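What Is Friction?

Push a book across a table and let go. It slides a little way, slows down, and stops. The thing that stops it is called friction.

Friction is a force that happens when two things rub together. Every surface has tiny bumps on it, even one that feels smooth. When one surface moves over another, the bumps catch and the surfaces stick to each other a little. That makes it harder to slide.

Rough things usually have more friction than smooth things. Sandpaper grips your finger. A clean glass plate does not grip it nearly as much.

Friction can hold things in place. A nail stays in a wall because the wood squeezes it on all sides. Pegs and corks work the same way. If the hole is too big, there is hardly any squeeze and the peg wobbles.

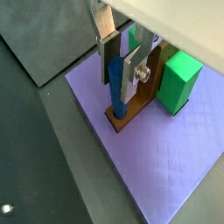
A dark blue peg standing in a brown wooden base.

Weight matters too. An empty box is easy to push over the floor. Fill it with books and it presses down harder, so there is more friction. Ask a friend to sit in it and you may not be able to move it at all.

Sometimes we want less friction. Bike chains need oil so the metal parts slip past each other easily. Wheels help because they roll — rolling takes much less effort than dragging. 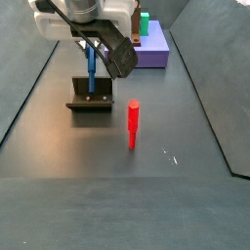

Friction also makes heat. Rub your hands together fast and count to ten. They get warm. The brakes on a bike get warm as well, because the pads rub on the wheel to slow it down.

Try it yourself. You need a tray, a coin, an eraser, and a wooden block. Line them up at one end of the tray and lift that end slowly. Watch which one slides first. The eraser will probably hold on longest. Now put a sheet of paper on the tray and do it again. Write down what changed.

Words to know
Force: a push or a pull.
Surface: the outside of something.
Grip: to hold on tightly.

Written by Enda Keane for Flevley Science Pages

Contact us | © Flevley 2024 | Back to top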